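Ticket 2257: Bürostuhl am Wandtisch sinkt ab, Schreibtisch wackelt
Bereich: Raumausstattung / Möbel

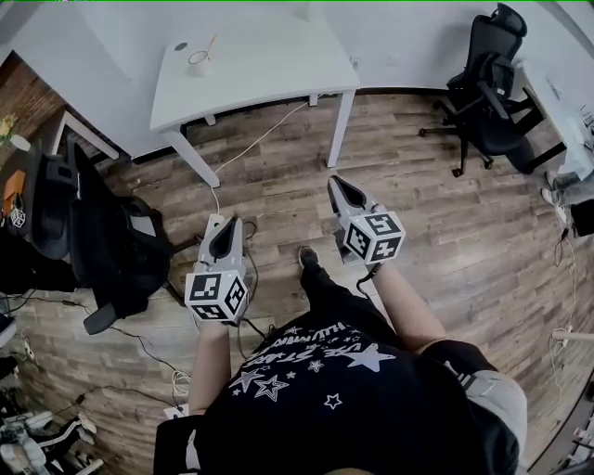 Status: gelöst
Priorität: normal
Gemeldet von: Ifigeneia Kokkinos
Betroffen: Bürostuhl Toltix mit Kopfstütze, Schreibtisch Stutano weiß, Bodenbelag Sima

Meldung

Im kleinen Raum am Ende des Flurs gibt es drei Punkte, ich schreibe sie in ein Ticket, weil alles zusammen steht.

1. Der schwarze Netzstuhl mit Kopfstütze sinkt beim Sitzen langsam ab. Nach einer halben Stunde sitzt man ganz unten. Hochstellen geht, hält aber nicht.
2. Der weiße Schreibtisch an der hinteren Wand wackelt, wenn man sich rechts aufstützt. Getränke schwappen über.
3. Das weiße Kabel, das unter diesem Tisch hervorkommt, liegt im Bogen quer auf dem Boden. Man bleibt mit dem Schuh daran hängen, und die Rollen vom Stuhl fahren darüber.

Der Tisch an der rechten Wand steht fest, da ist nichts zu tun. Bitte die Kleinteile darauf liegen lassen.

Eintrag 1, Haustechnik

Stuhl geprüft. Gasfeder hält den Druck nicht, Hebel und Bowdenzug sind in Ordnung. Sitz auf höchste Stufe gestellt, nach 20 Minuten Belastung deutlich tiefer. Fußkreuz mit fünf Armen ohne Risse, alle Rollen laufen. Gasfeder muss getauscht werden. Bei Fasteck angefragt, Ersatzteil ist lieferbar.

Frage an die Melderin: Wackelt der Tisch seit dem Umstellen im November oder schon länger?

Eintrag 2, I. Kokkinos

Seit dem Umstellen. Vorher stand er im Nebenraum auf Teppich, da ist es niemandem aufgefallen. Wir haben es mit gefalteter Pappe unter dem rechten Bein versucht, die rutscht auf den Dielen weg.

Eintrag 3, Haustechnik

Tisch angesehen. Schrauben am rechten vorderen Bein waren lose, nachgezogen. Danach noch leichtes Kippeln. Mit der Wasserwaage geprüft: Der Boden (Holzoptik, graubraun) fällt zur Wand hin ein wenig ab. Pappe entfernt, Stellfuß zwei Umdrehungen herausgedreht, Kontermutter fest. Tisch steht jetzt ruhig, auch wenn man sich aufstützt.

Kabel vorläufig mit Klettband am Tischbein befestigt. Zu lang ist es weiterhin. Ein Kabelkanal von 1000 mm ist da, der Tisch ist aber kürzer. Ich säge den Kanal auf 700 mm und klebe ihn unter die Platte.

Eintrag 4, I. Kokkinos

Tisch ist gut, danke. Das Klettband hat sich am zweiten Tag gelöst, das Kabel lag wieder im Weg. Ist der Kanal schon zugeschnitten?

Eintrag 5, Haustechnik, 5. Juli 2018

Kanal unter der Tischplatte montiert. Zuerst entfettet, dann geklebt und zusätzlich mit zwei kurzen Schrauben gesichert. Überlänge vom Kabel liegt aufgewickelt im Kanal, der Rest läuft an der Fußleiste entlang. Bitte nicht am Kabel ziehen, wenn mehr Länge gebraucht wird, sondern den Deckel abnehmen.

Gasfeder ist eingetroffen. Alte Feder saß sehr fest im Fußkreuz, mit Rohrzange und Kriechöl gelöst. Neue eingesetzt, Sitz aufgesteckt, eine Stunde belastet. Höhe unverändert. Die Kopfstütze hatte Spiel, Schraube hinten nachgezogen.

Kosten Gasfeder mit Versand: 86 Euro, auf Kostenstelle Möbel gebucht.

Eintrag 6, I. Kokkinos

Stuhl hält die Höhe. Mir ist noch aufgefallen, dass eine Rolle auf den Dielen ein Geräusch macht, eine Art Klacken. Stören tut es nicht.

Eintrag 7, Haustechnik

Rolle abgezogen, es hatte sich ein Steinchen im Profil festgesetzt. Entfernt. Die Rollen sind harte Ausführung für Teppich. Für den Sima-Boden wären weiche besser, sonst gibt es auf Dauer Spuren. Ein Satz kommt bei der nächsten Sammelbestellung mit, dafür lege ich ein eigenes Ticket an.

Ticket geschlossen.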